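Keeping a small two-arm gripper cell happy on a shared bench

4 min read

Start with the power. I know everybody wants to go straight to the fingers and the calibration, but most of the trouble I've had with my own cell came out of a wall socket in the end.
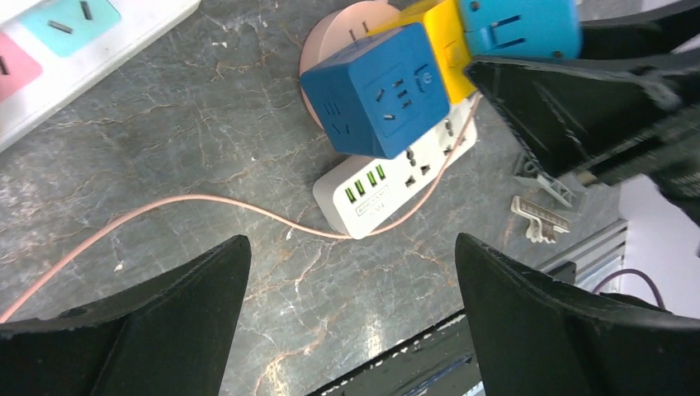
A reader writing as Ledham disagrees with me on that and says cables come first, power second, because a snagged cable will wreck a joint and a bad outlet will only waste your afternoon. Fair enough! I still do it my way, but I've moved cables up to a very close second, and I've rewritten this page a bit with that in mind.

So, power. I keep the arm supplies on their own strip and put chargers, lamps and anything with USB on another one. When I had everything together, one of the arms would drop out in the middle of a move, and I spent most of November blaming the Desmet controller (sorry, Desmet). It was a loose plug. Now I push every plug home with my thumb before I switch on, and if one wiggles, I swap it out and don't try to be clever with tape.

Cube adapters are handy on a bench, but they're also just the right size to get knocked by an elbow joint. Before a run I jog both arms slowly through the whole path at the lowest speed and watch the elbows, not the grippers. You'll find out fast what's too close. Anything that's staying put gets stuck down with the thick removable putty.

Cables next – this is for you, Ledham. Leave enough slack for the wrist to turn all the way both ways, then tie the cable to the link and not to the joint. I use hook-and-loop ties, since zip ties bite into the jacket if you pull them as tight as I tend to. Give the tie a tug, then turn the wrist by hand with the power off. If you feel it get heavy near the end of its travel, you need more slack.

Fingers! Mine are the plain black ones, and they scuff. A bit of scuffing doesn't matter. What matters is whether the tips still meet evenly, so I close them on a strip of ordinary printer paper and pull. If it slides out of one side easily and sticks on the other, loosen the finger screws, close the gripper gently on the paper, and tighten them again a little at a time, going back and forth. Don't crank one side all the way down first. I did that on the left gripper and had to redo it 3 times before it sat straight.

Wipe the tips with a barely damp cloth and let them dry. No oil anywhere near them. The slide behind the fingers is another matter, and it likes a tiny dab of light grease (I use the Nideo stuff in the little tube, but check your manual) after nearly 1,000 open-and-close cycles. Wipe off the old grease first or you're just making gray paste.

If you've got a camera on the wrist, clean the lens while you're down there. Blower first, then a glasses cloth. Then check its screws, and if you had to tighten any of them, run the calibration again. I skipped that step once and the gripper came down a finger's width beside every single thing I asked it to pick up.

Brackets and clips: have a dish for them. I'm bad at this. Small metal bits end up lying on the bench under the arms, I tell myself I'll need them in a minute, and then I hit start. A magnetic parts dish from the auto store sorts out the steel ones, and a jar lid does for the rest.

My rough schedule is a plug and cable check before each session, the paper test every 7 days, and all the frame and base bolts every 30. The bolts on my Andevon base plate do creep a little, so I've put a paint-pen line across each head and onto the plate. When the two halves of the line don't match up, it's wrench time.

One more thing on bolts – do them with the arms parked low and the power off at the strip. Some arms go limp the moment the motors lose power, and mine are that kind, so I hold the upper link with one hand while I reach for the switch with the other.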